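Bench notebook, Grellen cell
February, entry started 09:40
Entered by: cell bench, day shift

Fault: grip width reads closed while the fingers are holding something

Carried over from the last entry. The hand-held gripper on the Grellen cell logged a finger gap of zero through part of a take in which the fingers were plainly apart. The take passed the automatic check and went into the Shirima set. It was found by eye, when someone stepping through the clips saw the width trace drop flat at the moment the holder left the table.

Size of the problem: 351 takes in the batch. The checker has now been rerun over all of them with the new test (below) and it flags 20. All 20 involve a grasp on something thin, either the stem of the cup holder or the handle of the small brush. None of the wide grasps are affected. The earlier note in this book blaming lighting should be treated as wrong, see the 11:15 section.

How the width is got

For anyone picking this up cold. There is no encoder in the hand-held unit. The width comes from the two markers, one per finger plate, seen by the camera. Marker-to-marker distance goes through the calibration table and comes out as a gap. If one marker is lost, the software takes the other and assumes the fingers are symmetrical about the centre line. If both are lost, it is supposed to write a blank and carry on.

It does not write a blank. It writes zero. The arm side then reads zero as fully closed, and on replay it commands fully closed, with whatever is between the fingers taking the load. That is how the first holder stem got cracked on the Ondeo arm. The crack was put down to a bad moulding at the time, and the part was thrown away before anybody measured it, so there is nothing to go back to.

10:05 -- Reproducing it

Set up in the fabric-walled box as for the original takes. Same tabletop, coaster left down on the right as a placing target. Toothbrush and toothpaste in the holder so that the weight is realistic. An empty holder is too light to twist in the fingers and we never got the fault with one.

Procedure used:

1. Calibrate open and closed with nothing in the fingers. Check the table against the feeler block at three widths.

2. Start recording and wait for both markers to show as found before touching anything.

3. Close on the stem of the holder, above the knob at the base, so the knob stops it sliding down through the fingers. Squeeze only until it stops turning.

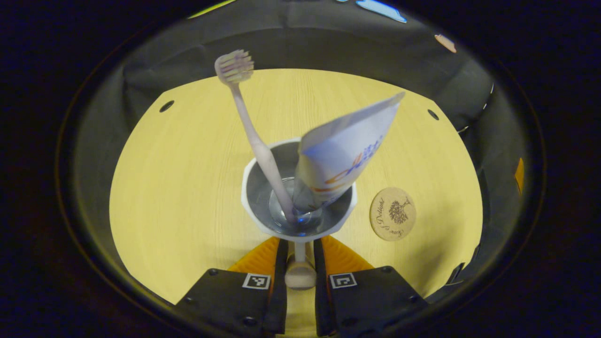
4. Move over to the coaster at normal speed, set down, open fully. Hold open for a slow count so there is a clean section at the end of the trace.

5. Repeat, tilting the unit slightly further forward each time, until a marker is lost.

6. Stop the recording before putting the unit down. If it is put down while recording, the fingers get nudged by the bench and the end of the trace is useless.

Result: normal at small tilt. At larger tilt the left marker goes first, then the right a few samples later, and the width steps to zero at exactly the sample where the second one drops. It recovers as soon as either marker is found again. Repeatable on every attempt once the tilt is large enough.

11:15 -- Cause

Two things stacked on top of each other.

First, the marker detection. The markers are near the inner edges of the plates, so on a narrow grasp they end up close together and low in the view, where the lens distortion is worst. The detector was being run on the raw picture with its minimum size left at the default. With the unit tilted, the markers come out just under that size and are rejected. Ran the same clips with the minimum lowered and they are found throughout. Changed the lamp level up and down with the old setting and it made no difference to when they dropped out, so lighting is not it.

Second, the blank-to-zero conversion. The recorder does write a blank. The export script fills blanks with zero before resampling. It was put there to stop the resampler falling over on gaps and has been there as long as the script has. It never mattered before because we had no takes with both markers missing for more than one sample.

The second one is the dangerous one. Losing a marker should cost us a take. It should not turn into a close command.

12:30 -- Changes made

Detector minimum size lowered on the Grellen unit only. The Sturkex unit has the older plates and has not been looked at yet -- do not copy the setting across until it has.

Export script: blanks now stay blank. Gaps of up to three samples are filled by straight line between neighbours. Anything longer fails the take and says why in the log.

Checker: new test for any step in width larger than the fingers can physically make between two samples. This is the test that flags the 20.

Arm side: replay now refuses to start if the width column has a blank in it. Tested by deleting a value by hand from a good take. It refused, with a readable message.

14:20 -- Replay check

Replayed one of the flagged takes on the Ondeo arm, re-exported with the new script, speed limited to 300 mm per minute and a foam block in place of the holder. Width followed the recorded grasp with no step. Raised the limit to 840 and repeated, same result. Did not go to full speed. The guard switch on the arm side door was sticking again and I was not happy to run faster with it like that. It has been cleaned and works now, but it was cleaned last time as well, so it wants replacing.

Also ran the old export of the same take against the foam at the lower speed, to be sure we were looking at the right fault. Fingers closed hard at the expected sample and left a clear dent in the block. Foam kept, on the shelf over the bench, marked.

Still open

- Re-export the flagged takes from the raw recordings and replace them in the Shirima set. Until that is done the set is not to be used for anything that moves.
- Check the Sturkex unit for the same fault, old plates included.
- New guard switch for the arm side door. Full-speed replay waits on this.
- Force limit on the arm gripper is still at the factory value. Even a genuine close command should not be able to crack a stem. Needs a proper figure, measured on a few spare holders.
- Two screws on the finger plates were slightly loose when I checked after the last run. Nipped up. No sign that they shifted the markers, but the calibration was done before I found them, so it should be repeated before the next session.

Grellen cell bench notebook | Corrections to the cell bench, initialled in the margin | Copyright Grellen | Back to top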